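Ticket 483 – Dishwasher leaves standing water after drain
Status: open, waiting on part
Product: Clureck built-in, 6 years old
Opened: March 22, 2023
Assigned: Quang Hoàng

Reported: Machine completes the normal cycle but leaves water over the filter. No error code. Customer had already cleaned the filter and run the short program twice.

Step 1. Removed the filter and sump cover. Impeller turns by hand with normal resistance. No glass or labels in the sump.

Step 2. Ran drain only. Pump starts, hums for 55 seconds, stops. Flow into a bucket is weak but steady.

Step 3. Checked the drain hose behind the kick plate. Flattened where it passes the cabinet wall. Rerouted and fixed with a clip. Flow improved, water still left in the sump.

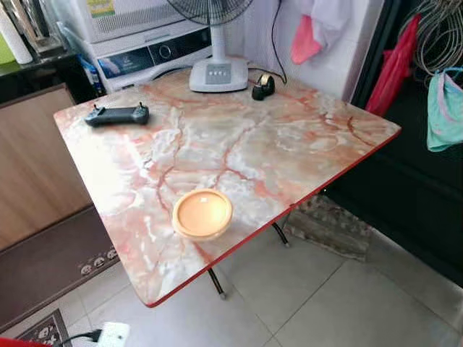
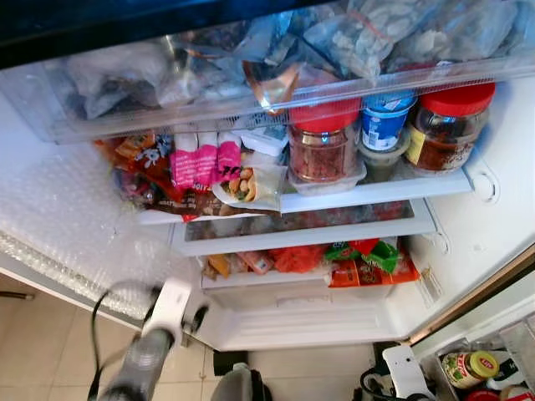
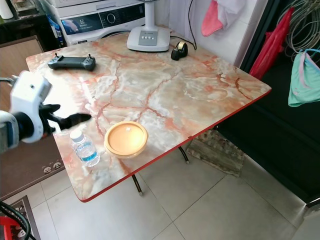 Step 4. Disconnected the hose at the sink spigot. Knockout plug is fully removed, opening clear. Trap also clear.

Step 5. Tested the check valve at the pump outlet. Flap does not close all the way – water poured into the hose runs back to the sump. The rubber is stiff along one side. This matches the fault: the pump empties the tub, then the hose contents return.

Step 6. Measured supply at the pump connector during drain. Within range, so the control board is ruled out for now.

Action: Check valve ordered from Breltton. The Ballasell version has the same thread but a shorter flap and should not be substituted. Hose clip stays in place.

Customer advised to bail out the sump after each load until the valve is fitted. Retest with two full cycles after the repair, then close.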